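I've had the Trivik hand-held gripper for 26 days now, so it's time to write down what I think of it. I paid 1,380 for the kit, which got me the gripper with its camera, a spare set of finger pads, a charging cable and a bag of screws. The case costs 50 more and I skipped it.

For anyone new to this blog, I collect demonstrations for a small pick-and-place project called Bidstead. I do a household task by hand with the gripper, the camera records it, and the recordings go into training. Most of my tasks are dull ones. Put the mouse on the shelf, take the mouse off the shelf, do it again.

Setup took me one evening. The manual is short and skips the part where you line up the finger brackets, so I did that twice. Two screws go in each side and they should be snugged up a little at a time - if you tighten one all the way first, the finger sits crooked.

The soft pads are the reason I bought this one over the Drakos. My old gripper had flat rubber tips and a computer mouse would squirt out of them if I was off by a hair.

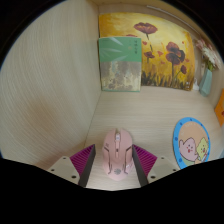 Same pink mouse, same poppy painting at the back.

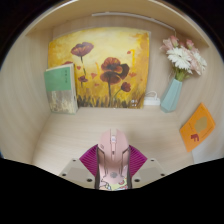 Vangelis Alexiou wrote to me after my first short note on the kit and said he likes the pads too, but he would wait for the next version. His trigger got stiff in March and Trivik took weeks to answer his email. He also finds the whole thing too heavy for long sessions and stops for a rest more often than he did with his Drakos.

I can't argue about the weight. My wrist is tired by the end of a session. The trigger on mine is still smooth, and I haven't needed to contact support, so I have no opinion there.

The wide lens takes some getting used to. Straight shelves come out bowed, and the gripper body covers a good part of the view at the bottom. My training setup copes with both.

I'm keeping it. Next I want to try cups and anything with a handle, and I'll order a second set of pads before I start.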